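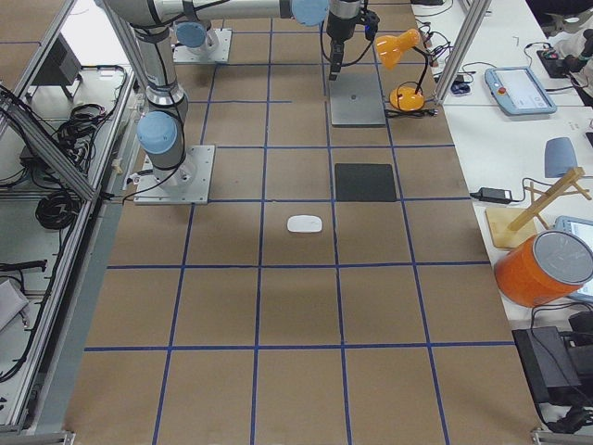 Mouse and pad, paper-and-tape layout.

Drimmont Desk Things: README

Hi, and thanks for downloading this! Drimmont is a small collection of pictures and notes about ordinary desk stuff, the kind of thing you shove aside when you need room for a sandwich. A mouse, a pad, a marker, a lamp. I started it because I wanted a plain record of how a few everyday items get laid out, moved and put back on one table, and everything I could find had either way too much clutter or a gorgeous white studio background that looked like no desk I've ever sat at.

This file covers what's in the download, how the table is set up, how I name things, and a few known problems. Last updated July 29, 2024.

What's in the folder

There are 274 layouts in this release. Each one has its own folder with the pictures, a short text note (notes.txt) and a list of the items I meant to have on the table (items.txt). A layout can have up to 1,000 pictures, though plenty of them have far fewer, and I didn't try to even them out. If you only want a taste, grab the folder called starter. It's small and it unzips fast even on my sad old laptop.

The older June release is still there under archive. Please don't mix the two! I renamed a bunch of items in between and the lists won't line up.

The table

I went with brown paper and blue tape and I'd do it again. The paper is cheap, you can replace it when it gets grubby, and a white mouse shows up on it beautifully. The tape marks off squares so I can write "mouse, middle of the table, one square" in a note and still know what I meant a month later. I laid the tape by eye with a yardstick (so please don't measure anything off it).
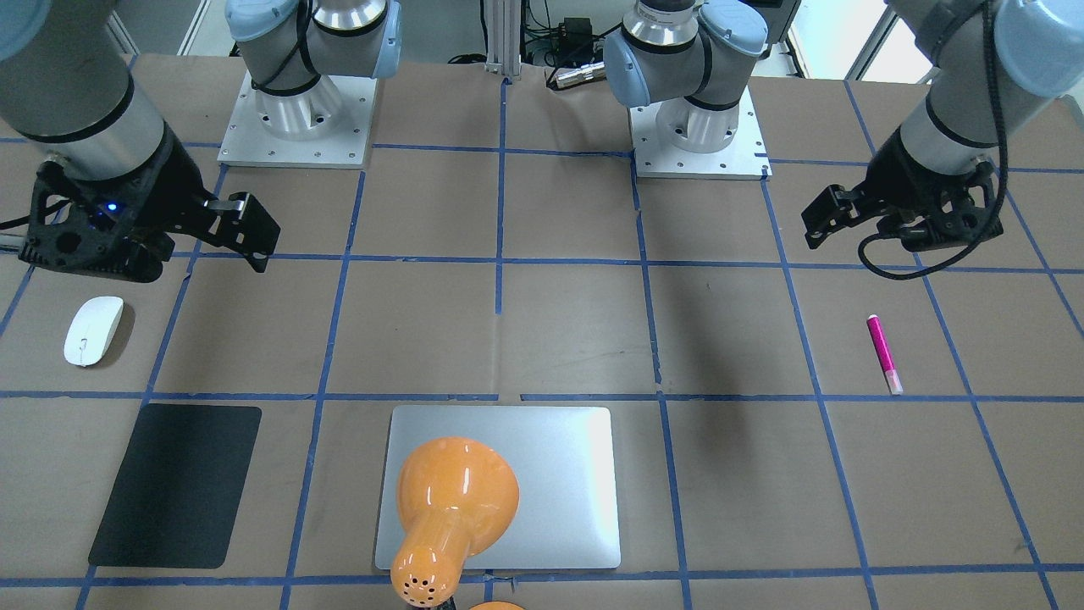
Squares don't have numbers. I tried numbering them for the first few layouts and kept counting from the wrong corner, so now the notes use words: left, right, middle, near, far. "Far" always means the side with the mounting plates. If a note says "between," the item is touching tape on at least one side.

What I call things

I've kept the names as boring as possible. Mouse is the computer mouse. Pad is the mouse pad, and it's always "pad," never "mat" (the June lists said both, sorry). Lamp is the desk lamp, shade and cord included. Plate is the flat metal plate. It gets a name so you can tell it apart from the pad when you're searching, and I still typed one for the other a few times.

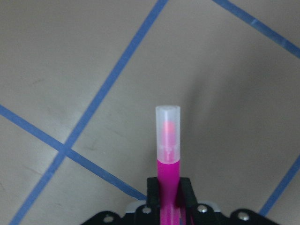 Markers needed a little more thought than I expected. In the first lists I wrote "pen" for anything you could write with, and that was a mess by the second evening. Now it's "marker" plus a color, and the color comes from the barrel. So you'd look up the one with the frosted cap under "marker, pink," even though the tip showing through the cap looks closer to salmon. Cap on or cap off goes in the notes file, along with whether the marker is upright or lying down. I don't record brands for anything.

Putting things away

My favorite part, weirdly. A good share of the notes are about tidying: which item got moved, what it ended up next to, whether the mouse went on the pad or beside it. I use "on" even when the mouse is only near one edge of the pad, as long as it's resting there. "Beside" means there's a gap. The lamp gets described by which way the shade is angled, and I leave its cord out of the notes entirely, as I never found a sane way to write down where a cord is.

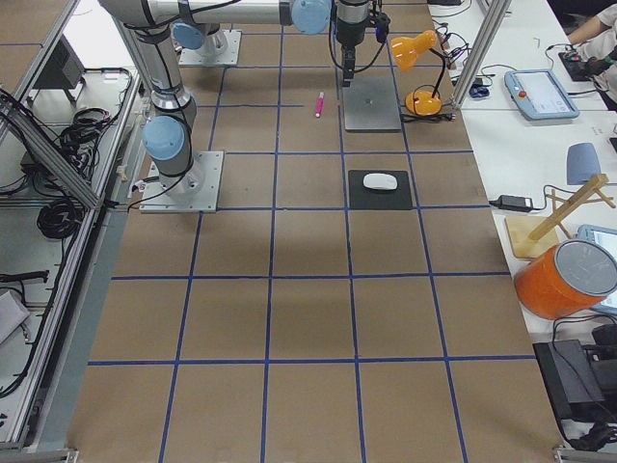
Known problems

The window light changes a lot, so whites can look bluish in one folder and creamy in another. I haven't corrected any of it.

Items lists say what I planned, and now and then something was forgotten or left over. Where the list and the picture disagree, trust the picture.

2 folders have empty notes files. I lost the text and didn't want to write it again from memory.

Using it

Use it for whatever you like, school stuff included. If you publish something, a mention of Drimmont would make my day. Fixes to the notes are very welcome, just send the folder name and the corrected line.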